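Subject: Re: [robotics-list] Open day at Drulstead - what will be shown?
From: Inês Figueiredo
To: robotics-list

Hervé Lefèvre wrote:
> Thanks for the dates. Before I book the van I'd like to know
> what the students will get to see. Last January we drove out
> to Ninau and spent most of the visit in a lecture room. Is the
> chess demo on the real arm or in simulation? And can we bring
> our own code, or is it watch only?
>
> One more thing. Two of my group have never used a simulator.
> Will they be lost?
>
> Hervé

Hi Hervé,

I'm copying the list because a couple of other people wrote to me with the same questions.

The chess demo is in simulation for the morning session. The real arm is in the lab next door and you will be taken to see it, but it's shared with the Morais project and they have it until after lunch. In the afternoon we get it for two hours. If the morning runs on time, we'll try one of the visitors' programs on it. I can't promise more than that.

The simulated setup is simple. There is one arm, a table and a small board with only a few pieces on it. We don't play full games. The task is to move a named piece to a named square without touching its neighbors, then back the arm off. People expect the chess part to be hard, but we don't use a chess engine at all. The work is in the approach: how high to come in, when to open the fingers, how far down to go before closing. 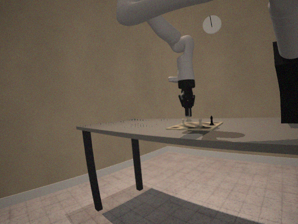
Most first attempts go wrong at the same point. The program gets the position right on paper and then comes down at a slant, so a finger clips whatever is standing on the next square. The fix is to stop above the piece, line up, and only then go straight down. We'll let people find that out for themselves before we show our version. Each group gets a laptop with the scene already loaded, and a reset puts the pieces back in a few seconds.

On bringing your own code: yes, please do. It has to talk to the Hedent interface, version 5 or later. The older calls for the gripper were dropped and we won't have time to port anything on the day. If you send me the files ahead of time I'll run them here and tell you if something is missing. Plain scripts are fine. Please don't send a whole project folder.

Your two students will be OK. We pair people up, and the first exercise is just moving the arm from one spot to another with the board left alone. After that they can pick up a piece with the settings we give them and change one number at a time. If they can read a short script they can follow along.

Some practical points:

Groups are limited to 8 people, including whoever is in charge. If you have more, we'll split you and swap over at the break.

Use the side entrance at Drulstead. The front one is locked during building work and the bell there doesn't ring in the lab.

There is coffee but no lunch. The cafe across the road closes early, so bring sandwiches if you plan to stay for the afternoon.

Visitors need closed shoes to go into the room with the real arm. We had to turn someone away at the door last time and I'd like to avoid doing that again.

The lecture part is short - a quick talk at the start on how the scene is built and how close it comes to the real cell. The friction on the fingers is still off and I'll say so in the talk. A grip that holds in simulation can slip on the real pieces, and anyone who gets a turn in the afternoon should expect to adjust the closing force.

Let me know how many of you are coming and whether you need a parking space for the van. The yard is small and I have to ask for it ahead of time.

Inês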